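Workshop Tips: When the Arm Drops Things (and Other Bench Troubles) 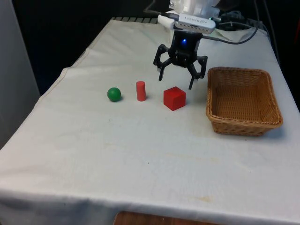 First things first: the day the cloth went for a walk

I love a good pick-and-place job. Give me a ball, a cylinder, a cube and a basket to put them in, and I'm happy for a whole afternoon. So you can imagine how I felt in February when my arm, which had been behaving beautifully, came down for the cube, pinched a fold of tablecloth along with it, and carried the lot toward the basket. The ball rolled off the back, the basket tipped, and I stood there with my hand out like a goalie before I remembered the stop button.

Nothing broke. But I learned more from that one mess than from all the good runs before it, and the tips below come straight out of it (plus a few from readers who've had their own adventures).

Tip 1: Hit the stop, then touch things

My first move was to reach in and save the ball. Wrong! The arm was still moving, and a gripper closing on a knuckle hurts, even a small one. Keep the stop button on your own side of the table, where your off hand rests, and practise hitting it. I mean really practise, with the arm running an empty cycle. I did it 18 times in a row with the radio on and now my hand goes there by itself.

Wait until the arm is completely still before you lean over the table. If yours sags when the motors cut out, keep your arms clear of the space underneath it too.

Tip 2: Tame the cloth

I still use a white cloth, because colours show up so nicely against it and things don't skitter when they're set down. A loose one is asking for trouble, though. Creases stand up higher than you'd think, and a fingertip that's set to stop just above the table will snag on one.

Iron it if you can stand to. Pull it snug, front to back and then side to side, and clip it under the table edge with spring clamps. Keep the clamps out of the arm's path — I put one right where the wrist swings and got a nasty clunk for it. A rubber shelf liner underneath stops the whole thing from creeping.

Stains don't matter much to me, but if your camera is hunting for dark objects, wash the cloth or flip it. Bríd Dunne wrote in to say her setup kept lunging at a coffee spot. She turned the cloth over and the lunging stopped.

Tip 3: Check your height again after any change

New cloth, new liner, a table leg propped up with cardboard: every one of those changes where the surface is. Mine was off by the thickness of the folded hem and that was plenty. I lower the open fingers at slow speed until a sheet of printer paper just drags under the tips, then back up a hair and save that as my floor. Do it in the middle and again near each corner. My table isn't level and I'll bet yours isn't either.

Tip 4: Give the cables somewhere to go

Once I'd cleaned up, I went looking for why the arm had drifted before the pinch, and found a cable rubbing at the back of the table. It had enough slack when the arm was parked and not nearly enough at full reach.

Move the arm slowly by hand or by jog to its farthest points and watch the cable the whole way. You want a lazy curve that never goes tight and never drags over the things you're picking up. Hook-and-loop straps are far better than zip ties here, as you'll be redoing it (you will!). Push every plug home with your thumb before a session. A half-seated connector can give you faults that come and go, and those are maddening to chase.

I use a Clatoner cable arch that holds the loop up behind the wrist. A bent coat hanger did the same job for a good long while.

Tip 5: Start with shapes that forgive you

Cubes are lovely. Flat sides, no rolling, lots to hold. Cylinders are fine standing up, but brush one with a fingertip and over it goes. Balls are rascals. When I'm testing after a fault I do the cube first and leave the ball for last, and I set the ball on a little ring cut from a paper tube if it wants to wander.

Leave more room between pieces than seems necessary. The fingers need space when they're open as well as when they're closed, and the outside of a finger can knock a neighbour flying.

Tip 6: Watch that basket rim

Wicker is light and it catches. A thick braided rim is right at the height where a finger or a carried block will bump it. Add a bit of extra lift before the sideways move, and put a flat stone or a bag of rice in the bottom if the basket slides. Take the weight into account when you set your drop height.

Tip 7: Slow down after a fix

After my spill I ran 36 slow cycles before going back to normal speed. Number 11 caught the rim, so I raised the lift and started the count again. Dull? A little, but I had tea.

Write down what you changed, one change at a time. Mine go in a Scanlon notebook that hangs off the bench on a string, and the February page has a big tea ring and the word CLOTH underlined hard enough to tear the paper.

Next time: gripper pads, and what I've been sticking on mine to stop the cylinder from twisting.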